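Sep 24, 2023

# Voker trouser press, wall-mounted, £131

I own a trouser press. I would like that sentence to sound better than it does. The last one I used was in a hotel outside Swindon, where I warmed a sandwich in it, and I assumed that would be the end of our relationship.

Then my brother-in-law Pádraig Ó Súilleabháin moved to a flat with no wall to spare and offered me his old floor-standing model, a walnut-effect thing the size of a small wardrobe. I turned it down on grounds of looks and spent the next fortnight reading about trouser presses, which is how these things get you. The Voker arrived in March. I've used it most working days, so I feel able to be rude about it.

## Putting it up

You get the press, a metal bracket, four screws and a paper template that has been folded so many times it no longer agrees with itself. Our house went up in 1888 and the walls are a mixture of brick, horsehair and optimism. The screws supplied would hold up a calendar. I used my own, and longer plugs, and it hasn't moved.

The cable comes out on the left. My socket is on the right. The cable is just short of being long enough to go round the back, so it goes across the front, where it looks like a mistake every single morning. Measure first.

## What it does

You lay the trousers in by the hems, line up the seams, shut the door and turn the dial to 15, 30 or 45. There is also a setting called Refresh, which lasts seven minutes and seems to consist of the press thinking about trousers while getting slightly warm.

Thirty minutes does nicely for wool. Suit trousers come out flat with one clean crease, provided you lined them up properly. If you didn't, you get two creases, and the second will be with you until the dry cleaner's. I did this to my only decent pair in the first week and walked into a meeting looking like a road atlas.

Cotton is harder going. Chinos want the full 45 and a bit of a spray from a plant mister beforehand, and even then the area behind the knee keeps its opinions. Linen you may as well iron. Anything with stretch in it comes out fine but won't hold a crease past lunch.

The press only deals with the part below the thigh, too. Everything from the pockets up is your own affair, and so the ironing board I was hoping to give away is still behind the bedroom door. 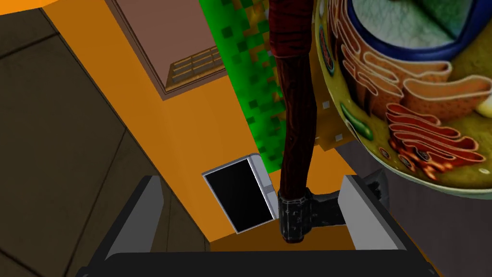

*Dark maroon, long in the leg, a few soft folds.*

Colour matters more than I'd expected. Dark cloth shows shine if you press it too often, and the handbook (a good one, for once) says to leave a day between goes. I ignored that with a navy pair and they now have the look of something worn by a bus inspector. Darker reds and browns seem to be a touch more forgiving, though a friend, Margit Somogyi, who alters clothes for a living, tells me this is nonsense and I should use a pressing cloth like everybody else. I now use a pressing cloth. It's a tea towel.

## Against the others

I borrowed two more for a week each, to be fair to it.

The Clastex is the posh one. It has a softer pad, a proper wooden hanger on top and a tray for cufflinks, should you be that sort of man. The creases are better, I have to admit, particularly on heavy cloth. It costs £177 and hums.

The Plurkum has no heat at all. You shut your trousers in it overnight and hope. For wool that has only been sat in, this works better than it has any right to. For anything that has been in a suitcase it's a cupboard.

## Grumbles

- The dial clicks when it finishes. One click, very quiet. I have never once heard it.
- The door catch needs a firm shove, and the shove wakes people.
- The jacket hanger on top is moulded plastic with narrow shoulders, and my coat slides off it towards the cable.
- The grey finish marks if you so much as look at it with hand cream on.

## Would I buy it again?

Probably, if I still had to wear proper trousers four days a week. It saves me ten minutes of ironing and gives a straighter crease than I've ever managed by hand. If you mostly wear jeans, keep your money. If you've got the wall and the cash, try the Clastex first and see if you can live with the hum.

Four out of five. I've taken one off for the cable, and I may take off another half if the coat goes on the floor again tomorrow.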